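**Tidberg Practice for Two-Handed Handling** is a set of working rules for robots that use 2 arms at one bench to sort and join small items such as keys, rings and tags. It was drawn up at Prirnurholm under Polyxeni Stefanou and later taken up by workshops in Tavasau.

## Scope

The rules cover benches where both grippers may enter the same space. Larger loads fall under a separate text, the Vrabec Code.

## Main provisions

- One arm holds and the other approaches. The roles are set before the task starts and may be changed only when both arms are at rest.
- The approaching arm slows to 40 millimetres per second once it enters the shared space.
- Finger pads are checked for wear every 24 hours of running time.
- Hand tools are kept outside the marked working area - a rule often relaxed during repairs.
- A person may reach in only after both arms have been stopped at the main switch.

## Revision

A revised text took effect on 13th November. It added a section on thin metal parts, which earlier wording had treated in the same way as blocks and tubes. Some workshops objected that the new checks lengthened short tasks, and the section remains under review.

## Small parts

Split rings and key tags are handled under the section on thin metal parts, with the ring held at the fingertips. 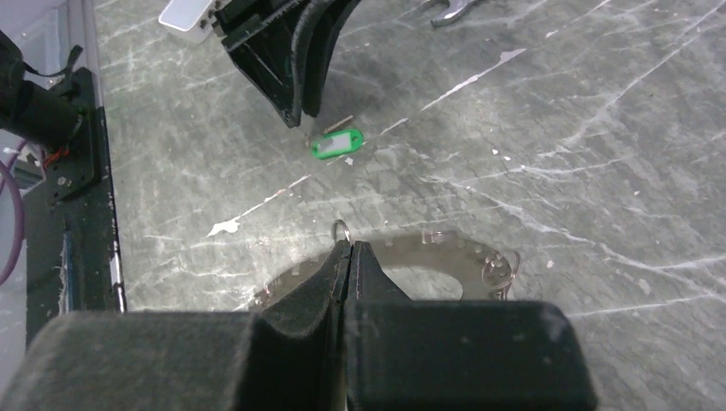

Who decides which arm holds and which approaches?

The operator in charge of the bench decides, and enters the choice in the task record before the first run.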